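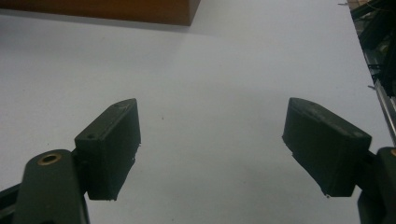 Both fingers open over the table, wooden block still out of reach.

Hand-Held Gripper Trial: Your Questions

Which grippers are you trying out?
A pair of hand-held ones, one per hand. I'm comparing them for the Tolach project, mostly to see how the chunky finger pads suit small stuff (my old Kobori pair had skinny ones, and I dropped things constantly!).

Are those pads supposed to look so rough?
The lower edges are a bit ragged, yes. I like a finger I can swap without crying over it, so I'm not fussy about looks.
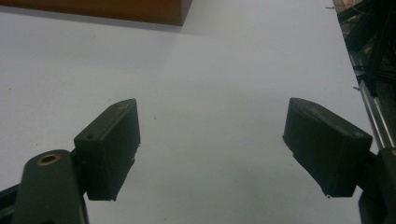 Haststead, June 3, 2021

How wide do you open them?
Pretty wide when I'm coming in toward something, then I close up slowly. Beginners tend to squeeze way too early, me included.

What did you spend?
My limit was $199 for spare pads and hardware, and I stuck to it. Mostly.

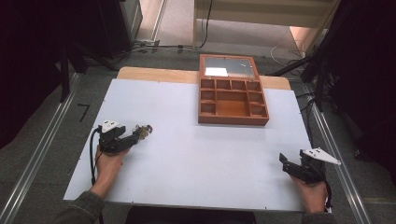

Posted by the author of Nutatdale Gripper Notes

Why a box with compartments?
It makes me aim! The little corner cells are fussy and the big middle one is forgiving, so I get both kinds of placing in one box.

Do you need the marker plates?
For my setup, yes, one on each gripper. Keep your sleeves and cables out of their way.

When's the next round?
November, with eight new objects. Send me your suggestions, the smaller the better.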